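## Part 4: Looking After the Fuzzy Mittens

Okay, you've made it past the hats and the scarves, so you know how I like to do things by now (slowly, on a clean table, with a cup of coffee parked somewhere it can't tip over). Mittens are my favorite part of the whole Salcedo winter closet routine. They're small, they're quick, and a good brushing does wonders for them!

I wrote this part for anything with a brushed or furry outside and a knit cuff. If yours are leather, skip ahead to Part 6.

### What you'll need

- A soft brush. Mine is the little Plillix one with the rounded bristles, but a clean baby hairbrush is fine.
- A dry cotton cloth
- A Durkine drawer box, the shallow size, or any box with a lid that lets a bit of air in
- A bare tabletop. I used to do this on a towel and spent half the time picking towel lint out of the mittens.

### Laying them out

1. Wipe the table and let it dry all the way.
2. Take one mitten at a time. Turn the cuff down if it's been folded up, and pull it straight with your fingers. Don't yank on it, ribbing stretches and it doesn't always come back.
3. Lay the mitten flat with the thumb out to the side, so you can get the brush into the gap between the thumb and the hand.

 Fluffy blue-gray with a pale ribbed cuff is the kind I had in mind for all of this:
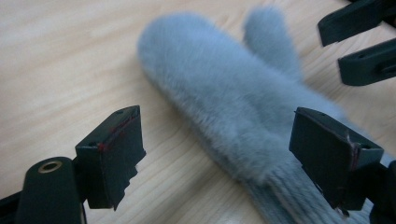
4. Pat the whole thing down once with the dry cloth. You're picking up crumbs and dog hair here, so no rubbing.

**Note:** Check inside the thumb. I have found cough drops in there, and once a parking stub that had gone through the wash and turned into a sort of pebble.

### Brushing

5. Start near the cuff and brush toward the fingertips in short, light strokes. If the brush is pulling the mitten along the table, you're pressing too hard.
6. Do the thumb separately, from the bottom up. The crease where it meets the hand is where the fuzz mats first, so take your time there and hold the fabric down with your other hand.
7. Flip it over and do the other side. Palms are always worse than backs! All that steering wheel and snow shovel.
8. Leave the cuff alone. Brushing a knit cuff just raises pills. If it already has a few, snip them off one by one with small scissors.

**Caution:** Never cut a matted clump out of the fluffy part. You'll get a bald spot, and I say this as the owner of a mitten with a bald spot. Work the clump apart with your fingers, then brush again.

### Reading the label

9. Before you wash anything, look for a label. Some are sewn inside, and some sit right on the outside of the cuff, like the white oval kind.
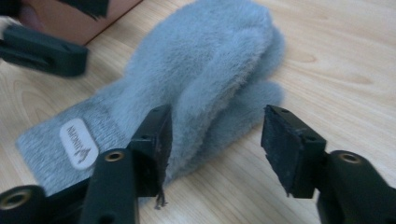 Outside labels often carry only a maker's name, so feel around inside the opening for a second tag with the washing instructions. When I can't find one I go with cool water, a drop of wool soap, and my hands. No machine, no wringing.

10. Press the water out between two towels and dry the mittens flat, away from the heater. Brush them again once they're fully dry, never while they're damp.

### Putting them away

11. Lay the pair in the box side by side with the cuffs pointing the same way. I don't tuck one cuff into the other like socks. It's tidy, sure, but the ribbing ends up loose by the time the snow comes.
12. Don't stack more than two pairs. The pile gets flattened, and then you're back at step 5.
13. Write what's in there on the lid. I use the Stiltusura stick-on tags, which peel off clean, though masking tape works too.

I open the box once in August, mostly to let some air in and to check for moths. If you see any little holes or gritty bits in the corners, take everything out, shake it outdoors, and wipe down the box before you put a single thing back in.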